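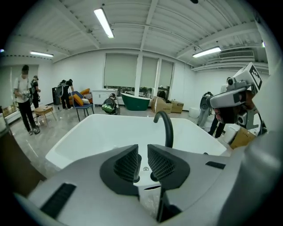

Slide 1 — a sala de recolha, com as garras de mão e o lavatório da torneira preta.

Notas da apresentação, clube de robótica de Hesby, 5 de setembro de 2025
(versão para falar, não para distribuir)

Abrir sem grande introdução. Bom dia, somos o grupo Tostelis, projeto de estudantes, segundo ano de clube. Dizer logo o que é: ensinar um braço a fazer tarefas de casa a partir de demonstrações feitas à mão. Deixar o slide 1 no ecrã enquanto as pessoas se sentam.

Apontar a garra em primeiro plano. Dois dedos pretos com textura em rede. A outra, à direita, tem o marcador quadrado preto e branco em cima. Explicar marcador em UMA frase, da última vez perdi-me aqui e foram-se os minutos todos.

Depois a sala. Grande, clara, móveis de casa a sério — banheira verde escura, sofá com almofadas, uma mesinha de madeira clara. Várias pessoas a trabalhar no mesmo espaço, mochilas às costas. Perguntar à plateia quem já tentou gravar seja o que for com os colegas a passar por trás. Esperar pelas mãos no ar.

Slide 2. Como nos organizámos.
Turnos de 2 horas. Equipas de 6. Quem chega primeiro faz a lista de verificação, quem sai por último descarrega os dados. Parece óbvio, em maio não era. Em maio perdemos uma tarde inteira de gravações, cartão cheio e nós a continuar a gravar alegremente. Contar a história, mas curta.

Slide 3. As tarefas.
Tínhamos 17 no plano inicial. Ficaram 12. Cortámos tudo o que metia sacos de plástico e tudo o que precisava de duas garras em simultâneo com objectos moles. Mostrar a tabela, não ler a tabela!! Ler só a linha do lavatório: aproximar, pousar a esponja, retirar, voltar ao início. Voltar ao início é a parte que toda a gente esquece e depois a demonstração não serve para nada.

Slide 4. O que é uma boa demonstração.
- devagar mas sem parar
- os dedos sempre à vista da câmara
- não mudar de ideias a meio. Se mudou, deita fora e repete
- dizer em voz alta o número da tarefa antes de começar

Aqui alguém vai perguntar se devagar não dá um robô lento. Resposta: dá, um bocado, acelera-se depois no treino, até certo ponto. Não entrar em pormenores, temos slide extra no fim se insistirem.

Slide 5. Superfícies brilhantes.
Voltar ao slide 1 se houver tempo. O lavatório branco por dentro brilha, o chão também, e há lâmpadas tubulares no tecto. Reflexos baralham o seguimento. Estores descidos ajudam com as janelas, com as lâmpadas não. Experimentámos apagar metade e ficou pior, muito ruído na imagem. Ainda nao resolvemos isto, dizer que não resolvemos.

Slide 6. Software.
Usamos o Yoo para rever as gravações, foi escrito por nós no ano passado, feio mas funciona. Marca-se início e fim, escolhe-se a tarefa, aceita ou rejeita. Pedido: quem souber de interfaces que venha falar connosco no intervalo. O treino corre à noite na máquina do laboratório, partilhada com mais duas turmas, por isso há fila.

Slide 7. Concurso Jurnutgate.
Regras em duas linhas só: tarefa surpresa, casa de banho ou sala, o júri escolhe na hora. Três tentativas. Conta a melhor. Dizer que a nossa aposta é a casa de banho, por isso tanta hora à volta do lavatório. A sala temos pouco treinada e vê-se nos resultados — mostrar o gráfico, assumir.

Vídeo aqui. Se o som falhar seguir sem som. Se o vídeo falhar saltar para o 8 e não ficar a carregar em teclas como no ensaio.

Slide 8. O que queremos a seguir.
Mais pessoas diferentes a demonstrar, canhotos sobretudo, temos muito poucos. Uma segunda sala com outra luz. Luvas? pergunta em aberto, metade do grupo acha que sim.

Inscrições para o próximo semestre: folha na mesa da entrada. Não é preciso saber programar, dizer isto duas vezes porqe no ano passado perguntaram na mesma. É preciso poder estar em pé um turno inteiro com a mochila.

Perguntas. Repetir cada uma ao microfone antes de responder. Devolver o comando dos slides à organização.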